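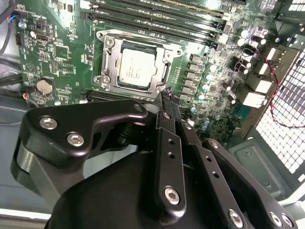
Reviewer two of the course report wanted to know why we bothered with a real board at all, when a printed mock socket would have given us more trials and fewer nervous students. Fair point, and the answer takes up most of this section. Short version: the mock socket was what we used in the first half, and the numbers from it did not carry over.

4. Setup and task

4.1 Workpiece

Figure 1. Gripper at the lower right corner of the processor socket, wrist camera view. Cooler off, board mounted in the open case.

The task board is a desktop motherboard left in its case. Pirholm, the student team before us, worked with bare boards clamped flat on a plate. We kept the case on purpose. It changes the approach a lot: the side with the rear ports is closed off by the port housings and the mesh panel, so the wrist can't come in low from there. Loose cables are left where they are. The team voted on this in October and we kept to it, even when it cost us runs.

No power is applied during any trial. Ground strap on the case, one student at the stop button, one at the log.

Four subtasks, in order of difficulty as we guessed it beforehand:

T1 — move to a named part and hold over it without contact
T2 — touch the corner of the socket bracket
T3 — push the lever arm of the socket sideways, off its catch
T4 — raise the lever to the open position and let go

T3 and T4 both work on the bent lever at the left side of the socket as seen in Fig. 1. T2 is the other side, lower right corner. We picked that corner because the approach is tight there, with the choke inductors standing in a column right next to the socket. A small sideways error puts a finger into them.

4.2 Gripper

The gripper is the one the club built for the Skorkmont contest, with the finger links swapped. Matte black metal parts, rows of small holes in the links. The holes save weight, and they also let us bolt on different tips without drilling again. For all trials here the tips are bare. We tried rubber sleeves early on and they stuck to the lever, so T4 ended with the lever half up and the arm pulling on it. Dropped the sleeves.

Hex-socket screws are checked before each session. This sounds fussy but a loose one on the outer plate gave us a whole afternoon of drift that we first blamed on calibration. Those runs are thrown out and are not part of Table 2.

4.3 Camera and views

One small camera at the wrist, nothing overhead. This was a condition of the Wonedska student track, which we entered with the same system, and we did not want two versions of the code. The cost is plain in Fig. 1: the gripper takes up the lower half of the view, and part of the expansion slot below the socket is hidden behind the left bracket. Worse, the gripper throws its own shadow over the lower part of the board. The detector was trained with a fixed lamp and no shadow, and confidence on the slot edge dropped every time the hand got close.

Light from behind the mesh is a second problem. The grille is bright, the board in front of it much less so, and auto exposure goes for the grille. We locked exposure on the processor's heat spreader, which is pale and big enough to be found nearly always. After that the silver capacitor tops still gave reflections, and twice one of those was taken for the coin cell. See 5.3 for that, it is funnier in the log than it was in the room.

4.4 Data

Training images: 3,000, all from the wrist camera, taken by students moving the arm by hand over the board. 2,000 of them were labeled by the class during lab hours. The rest were labeled by the model and then fixed by us. Labels are: socket, lever, memory bank, expansion slot, coin cell, port stack. We had a label for "cable" as well and gave up on it, no two people drew the same outline.

Split was done by session and not by image. First time around we split by image and got a score that was way too good, as neighboring images are close to copies of each other. Anyone repeating this as a class project should start with the session split and save them selves a week.

4.5 Protocol

20 trials for each subtask and each of two controllers: the plain position controller, and the one with force limit (called Vasiliu in the repo, after the lab room where it was written). Start pose is drawn at random from a list of 8. The list was fixed before the first trial and not changed. Operators did not know which controller was loaded. Order of controllers was swapped by the log keeper.

A trial counts as failed if any of these happens:
the stop button is pressed, for any reason
a finger touches a part other than the target
the time limit runs out
the lever springs back before the finger is clear (T4 only)

The second rule is strict and we argued over it. A light brush against a cable does no harm on a real bench. But "light" could not be judged from the wrist view and we had no other view to check with, so all contact counts. Readers comparing with the Pirholm numbers should keep in mind that their rule was looser and their boards were bare.

4.6 What the mock socket got wrong

Back to the reviewer. The printed socket had the right outline and a lever that moved. It did not have the spring in the lever, the metal shine of the bracket, or neighbors. T1 and T2 on the mock were near perfect for both controllers and told us nothing. T3 looked easy as well. On the real board the position controller pushes the lever, the lever pushes back, and the finger slides up over the bend. The force limit helps here since it notices the push and stops, but then it sometimes stops too soon and the lever stays under its catch.

So the mock is fine for teaching the software and for first-year students who have not driven the arm before — we still use it for that. For results we only report trials on the real board. Mock runs are in the appendix, with the same log format, frozen as of 31st July. The two sets shoud not be pooled.

One open issue we did not get to: the start poses all come in from the same side of the case. Approach from over the memory slots was tried by hand only, the wrist cable was too short. A longer cable is on order and the runs will go in the next version of this report.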